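Table clearing set: dish rack, serving tray, clear bin
Brindix Tableware and Catering Supplies
Home > Clearing and washing up > Sets

In stock. Sold as a set or as separate pieces. Usually leaves the warehouse the next working day if ordered before 3 pm.

A set for clearing tables in canteens, staff rooms, church halls and shared kitchens. The rack takes the dirty crockery, the tray carries plates to and from the table, and the bin takes wrappers and napkins. All three sit side by side on an ordinary table. 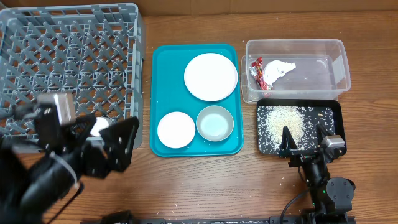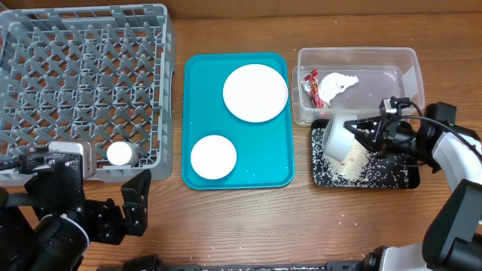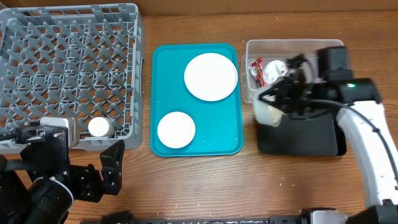 Rack, teal tray with two white plates, and clear bin. Plates and cups are not included.

Rizwan Marwat wrote to us in March that he had bought the set for a lunch club serving mostly rice dishes, and that he would have liked a note on this page about scraping. Grains go straight through the rack and end up in the sink trap, he said, so his lot now scrape everything on to a spare tray first and only then load the rack. He also asked whether the tray could be had in a second colour. It can't at present, but we have passed the request on to Ullano, who make it.

We have added his point to the directions further down.

The dish rack
Grey plastic, square and deep, with an open lattice floor so that water drains through. The raised rim gives you something to hold when lifting. Small cups can be laid on their sides in the rack, but for a full load of cups we would suggest the Grima cup rack, which has separate compartments and stops them knocking together. The rack can go through a commercial dishwasher. Do not put it in an oven or use it to carry hot pans.

The serving tray
Teal plastic, rectangular, with rounded corners and a raised lip. There is room for a larger plate and a smaller one with a small bowl beside them. Wipe with a damp cloth or wash by hand in warm soapy water. Scouring pads will dull the surface. The trays stack for storage. Let them dry before stacking or they stick together.

The clear bin
Clear plastic, rectangular, open at the top. You can see from across the room when it wants emptying, and cutlery thrown in by mistake is easy to spot. It can be used with or without a liner. Most customers go without for dry rubbish such as snack wrappers and paper napkins, and keep a lined bin for food. A lid is available separately (see Related items).

Directions for use
Set the rack at one end of the table and the bin at the other, with the tray between them.
Scrape loose food off plates and bowls before they go in the rack. Rice, lentils and sweetcorn are the worst for getting through the lattice.
Put paper and wrappers in the bin as you go.
Carry the rack with both hands, one on each side.
Rinse the rack from underneath after use. Food caught in the ribs comes away more easily before it has dried on.

Ordering
The set is sold singly or in a case of 18. Cases go out on a pallet, so please make sure someone is there to take delivery. For orders over £400 carriage is free to mainland addresses. Schools and care homes can order on account.

Separate pieces are listed under the same heading in the shop. The tray is the same one that comes in our breakfast set, so if you already own that you only need the rack and bin.

Returns
Unused items can be returned within 3 weeks in their original wrapping. If a piece arrives cracked, send us a picture and your order number and we will replace it. There is no need to send the cracked one back.

Common queries

Will the rack fit under my counter machine?
It is made for full-size machines. Some of the smaller undercounter models take a narrower basket. Check the opening before you order, or ring and ask for Cameron Farquharson in the warehouse, who can measure one for you.

Can the bin be used for storing food?
It is sold for clearing up. For dry goods look at the Dehghan storage range, which comes with tight lids and labels.

Do you sell the rack in other colours?
Grey only.

Related items
Lid for clear bin
Grima cup rack
Plate scraper, soft edge
Dehghan dry goods tub with lid
Bin liners, clear, on a roll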